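Prusby Textile Care
Vacancy: Garment Care Technician (full-time)
Location: Muldale site
Reference: GCT-17

Prusby Textile Care is recruiting one Garment Care Technician for its Muldale site. The position covers intake, sorting, stain treatment, finishing and folding of everyday clothing and household linens. It reports to the Finishing Supervisor, Szabolcs Csizmadia.
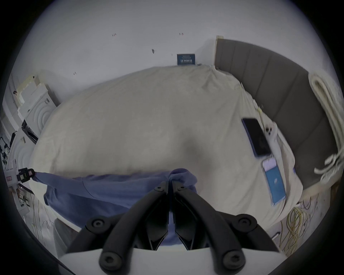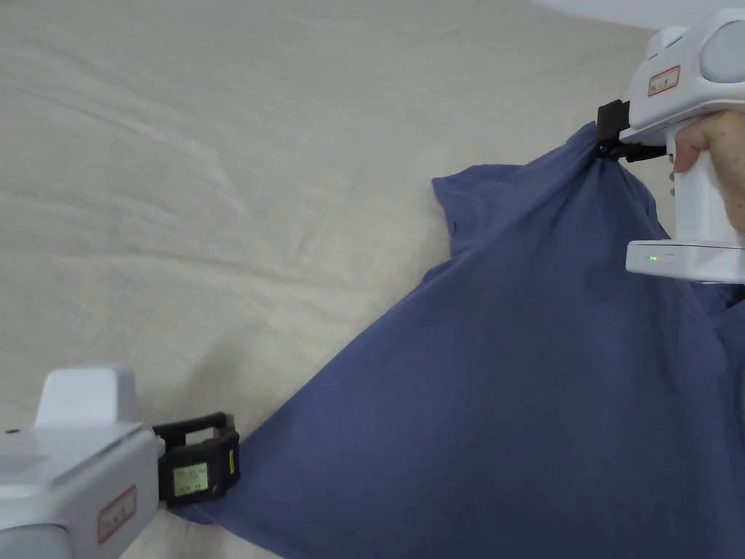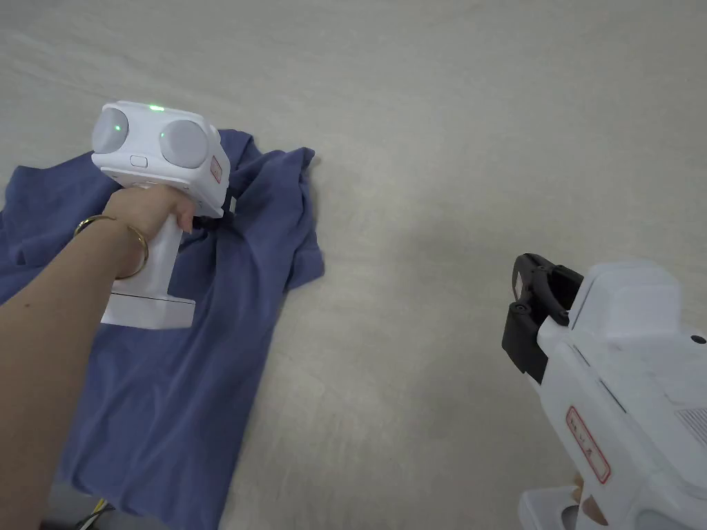 Blue fabric items during handling.

Duties

Check incoming items against the order ticket and record missing buttons, tears, color transfer and existing stains before processing.
Sort by fiber content, color and care label. Items with no legible label go to the hold rack and are not processed until the supervisor has signed the ticket.
Apply pre-treatment according to the stain chart. Chemical changes outside the chart require written approval.
Operate steam tables and rotary irons. Pressing temperatures are set by fiber group and must be entered in the shift log.
Fold knitwear and T-shirts to the standard size for the shelf system. Woven shirts are hung unless the ticket states otherwise.
Inspect finished items and return rejects to the correct stage with a reason code.
Clean lint screens and drain the steam lines at the end of the shift.

The Muldale site processes up to 2000 items per shift in peak weeks and 1000 in a normal week's shift. Peak weeks usually fall in March and in the last part of Ramadan, when orders for formal and family clothing increase. Leave during peak weeks must be requested in advance and is not guaranteed.

Requirements

Previous work in a commercial laundry, dry cleaner, hotel linen room or clothing alteration shop.
Ability to read care labels and identify common fibers by touch and weave.
Able to stand for most of a shift and lift loads of up to 17 kg.
Basic written English for tickets and the shift log.
No known sensitivity to detergents, enzyme products or peroxide bleach.

Useful but not required

Experience with wool and silk finishing.
Minor sewing repairs (buttons, hems, open seams).
A valid driver's license. Technicians occasionally cover the Edorberg collection point, where a van is provided.

Terms

The contract is permanent after a trial period of 7 weeks. Shifts are early or late on a rotating schedule, posted two weeks ahead. Break times can be moved for employees who are fasting, by agreement with the supervisor. Work clothing and safety shoes are supplied. Travel between Muldale and Edorberg during a shift counts as working time. Pay follows the site wage scale, and the grade offered depends on documented experience. A copy of the scale is sent to applicants invited to interview.

Selection

Applicants on the short list attend one interview and one practical test. The test consists of sorting a mixed load, pressing one woven shirt and folding a set of knit items. Speed is recorded but does not carry a pass mark. Accuracy of sorting does.

How to apply

Send a resume and the names of two work references to Hatem Erraji, Personnel Office, Prusby Textile Care, Muldale. Quote reference GCT-17. Paper applications may be left at the front counter during opening hours. Applications without references will be held as incomplete.

Closing date: 2025-09-26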